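Stosevero buys Pulel, email and review tools to be merged by March

November 2019

Quick one, as this landed in our inbox late and we're still reading the small print. Email marketing firm Stosevero has bought Pulel, the customer review tool a lot of small shops use to send out those "how did we do" messages. Price not given. Both companies put out the same short statement this morning, word for word, and then went quiet.

What we know so far. Pulel keeps its name through the winter. Existing accounts stay where they are, same login, same dashboard. The two products get folded into one package in March, and after that new customers won't be able to buy Pulel by itself. Old customers will, for a while. How long a while, the statement doesn't say. We asked. No answer at the time of posting.

Pulel has 132 agency partners and most of them are small, the kind that look after a dentist, two garages and a pizza place. Those are the people who should pay attention here. The current partner deal lets an agency put its own logo on review requests and bill the client whatever it likes. Stosevero has never offered anything like that on the email side. Its partners get a discount code and that's it.

The FAQ page put up along with the news says partner terms are "under review" and will be shared before the switch. Pretty vague. If you resell Pulel, might be worth saving a copy of your current agreement today, and exporting your client list while you're in there.

On limits, a bit more detail. The new starter plan will cover 500 contacts, with email sends and review requests counted together against the same monthly cap. That is a change. Right now Pulel counts only requests that get delivered, so bounced ones don't cost you. Under the combined plan everything sent will count, bounces included. The next step up is 2000 contacts. Nothing in between, at least not on the page as it stands now. A shop with a list of 700 or so is going to be paying for a lot of room it doesn't use.

Text message requests stay in, but as a paid add-on. The website widget (the little box with the stars) stays free. Automatic posting of good reviews to social pages is listed as "coming soon", which is odd since Pulel already does it. Could be a mistake on the page. We've asked about that one too.

Why now? Our guess, and it's only a guess – email on its own is a hard sell to a small buisness these days. Everybody has a newsletter tool already, often one they signed up for years ago and never touch. Reviews are different. Owners look at their stars every morning. Put the two in one bill and it's harder to cancel.

Stosevero did something similar with Coste, the sign-up form builder it took over a while back. Coste users got moved to the main platform with four weeks notice and a fair number of forms stopped working on the day. Custom fields were the trouble mostly. The support forum thread on it is still open and still getting replies. The FAQ says this move will be "gradual" and that accounts will be switched in batches, smallest first. Good to hear, if it happens that way.

Rival Drunar wasted no time. A banner went up on its home page before lunch offering free import for Pulel accounts and 2 months at no charge. Check the terms before you jump, the free months only apply on a yearly plan and the import doesn't bring over replies you've written to past reviews. Only the reviews themself.
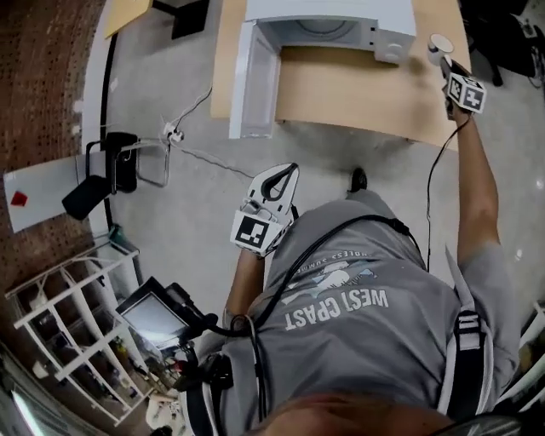

Pulel's own import and export tools are unchanged for now, and a full export still includes the replies. It's under Settings, then Data. Stosevero says a page with the new prices will be live before the end of the month. We'll update this post when it's up.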